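Working with captions in Stolta: what we changed and how to use it

Dear authors,

Many of you wrote to us after the October update, and most of the letters were about captions. In this item I want to explain how the new caption panel works, what you need to do with your older lessons, and which problems we still have. I apologize that it is a little long. If you only make lessons without narration, you can skip it and go to the part by Junaid Kakakhel about question banks.

Until this update, Stolta kept the captions inside the audio clip. When you replaced the clip, the captions were gone. This was the most common complaint from the people who translate lessons, and I understand it very well, as I have lost captions in this way myself. Now the captions belong to the slide. You can delete the narration, record it again or bring in a file from another program, and the text stays where it was.

Opening the panel

Open your lesson and select the slide with the narration. In the View menu choose Captions. The panel opens under the timeline. On the left side you see the list of lines, and on the right side you can edit the selected line. Each line has a start time, an end time and the text itself.

If the list is empty, the slide has no captions yet. You have two ways to add them. The first way is to type them by hand with the New Line button. The second way is to import a caption file. Stolta reads files with the ending .vtt or .srt. When you import a file, it is matched to the start of the slide and not to the start of the lesson. Please remember this if your file was made for the complete narration, because then you must split it first. The splitting tool is in the same panel, under the small arrow next to Import.

Writing the lines

We recommend not more than 2 rows of text on the screen at one time, and not more than 40 characters in a row. Stolta does not stop you from writing more, but it shows an orange mark beside a line that is too long. The mark is only advice. It is not published with the lesson and your learners will not see it.

To break a long line, put the cursor at the place where you want the break and press Ctrl and Enter together. The time is divided between the two new lines according to the length of the text. Usually this is close enough, but you should listen to the result one time and move the border if needed. You can drag the border directly on the timeline, or type the time in the field.
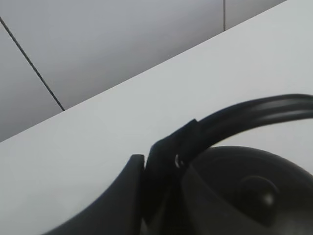
When the timing is correct, select Lock Times at the top of the panel. After this you can change the words freely, and the start and end times do not move. I suggest to do this before you send the lesson to a translator. Fouzia Mughal, who prepares the courses for the Gokcombe library network, told me that she now locks the times in every lesson as the last step before export, and her translators send back far fewer questions than before.

Exporting for translation

Go to File, then Export, then Caption Text. A window asks you for the format. If your translator works in a word processor, choose Table. The table has 3 columns: the slide name, the original text and an empty column for the translation. Please ask your translator not to delete any rows, even when a row has only a sound description such as "music" or "door closes". Stolta uses the order of the rows to bring the text back to the correct slide.

If your translator works with a translation program, choose Exchange File. This format keeps the identification of each line, so the order is not important.

To bring the translation back, choose Import Translation in the same menu. You will be asked for the language. If the language is not yet in your lesson, it will be added to the language list, and the learner can select it in the player. The original captions are not replaced. A few authors were afraid to press the button for this reason, and I agree that the old message was not clear. Junaid has written a new one.

Older lessons

Lessons made before the update open normally. When you open one, Stolta asks if you want to move the captions to the slides. Say yes if you plan to edit the lesson. Say no if you only want to look at it or publish it again without changes. The conversion cannot be undone after you save, so please save under a new name first.

There is one special case. If a slide had two audio clips with separate captions, both sets are moved to the slide and they can overlap. Stolta marks the overlapping lines in red. You must correct them by hand before you can lock the times. We looked for a way to do this automatically, but in our tests the result was often wrong, and it took more time to find the mistakes than to do the work by hand.

Caption style in the player

The default style is white text on a dark band at the bottom of the slide. You can change the color, the size and the position in Player Settings, under Captions. If you have buttons at the bottom of your slides, move the band to the top. The learner can also make the text bigger, and in this case the band grows upward and may cover a part of your content. Please test your lesson with the largest size before you publish it. The preview has a menu for this now, next to the zoom menu.

Authors who use the Skuletti templates do not need to change anything. These templates already leave free space at the bottom of each slide. The Arain templates have free space only on the content slides and not on the title slides – so please check these.

Known problems

There are 2 problems which we did not finish in time. The first one is that captions in languages written from right to left show the period on the wrong side when the line ends with a number. The second one is that the search in the caption panel does not find words with an accent if you type them without the accent. We are working on both, and I will write in this newsletter when they are corrected.

If the captions disappear completely after you publish, look first in Player Settings and see if Show Captions is set to Off. A converted lesson keeps its old setting, and in the old version Off was the default. Change it to On, or to Learner Decides, and publish again.

Questions about captions can go to the Stolta help page, in the section Media. Please attach the lesson file if you can, or at least the one slide that has the problem. We will hold an open session on Saturday at 10 in the morning, where I will convert an older lesson on the shared screen and you can ask questions while I work. The link is on the help page too.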